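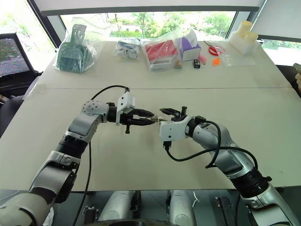

I'm trying to file the hearing bundle for our claim against Estutex through the Lumska portal, and it keeps getting rejected at the last step. The bundle is 1,546 pages and your help page says the limit is 2,000, so size shouldn't be the trouble. It uploads fine, the green bar fills up, and then I get "Bundle could not be sealed" and I'm back at the start with an empty form (very annoying at half past ten at night!). The other odd thing is the preview. Every page after the witness statements has a thin line straight across the middle, edge to edge, like the join where the two halves of that white table meet. The line isn't in my own copy. I've checked it on the laptop and on my phone.

What I've tried so far:

- Logged out, logged in again, cleared the browser history. Same message.
- Used a different browser. Same message, but the line in the preview looked fainter.
- Split the bundle into 5 parts and sent them one at a time. The first three went through and the fourth failed, so now the court has most of a bundle, and I'd like to know whether I need to withdraw that or just leave it alone.
- Saved the whole thing again with Talebi, the program I made it with. The index links stopped working, so I went back to the old copy.

The claim number is on the account. The hearing is at Irkthorpe in February and the order says the bundle has to be in 5 working days before, so I've got a bit of time but not loads. I did ring the court office – they were lovely, but they said they can't see anything on my side of the portal and that I should raise a ticket.

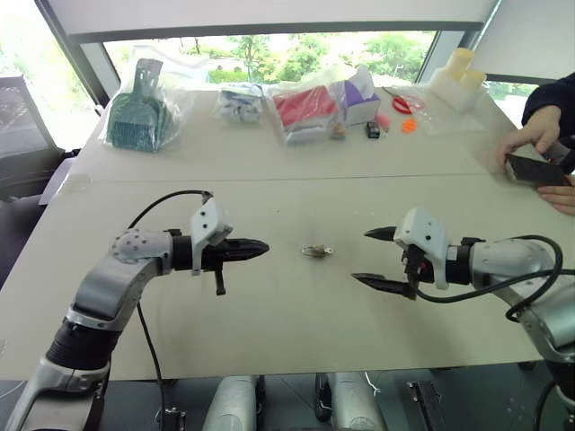
Lumska support replied that the fourth part holds scanned pages saved in two strips, top and bottom, and that the sealing step treats each strip as a separate page, which pushes the total over the limit. The fix they gave was to flatten only the scans before adding them to the bundle, then put the index in last. They also said to leave the parts already filed where they are and tick "replaces earlier filing" on the new one.

Update, same evening: I flattened the scans (it's under Export in Talebi, not Save, which took me ages to find) and built the bundle again from scratch. The line has gone from the preview and the index links work. I've ticked the replacement box and sent it, and the status now says "Sealing". Please keep the ticket open until I've got the stamped copy back. Also, could the error message mention scans? I'd have looked there first – I spent most of the evening blaming my broadband.

Related tickets
Index links open the wrong page after sealing
How to withdraw a part-filed bundle
Witness statement rejected: signature page missing
Late filing: where to upload your application
Irkthorpe missing from the list of courts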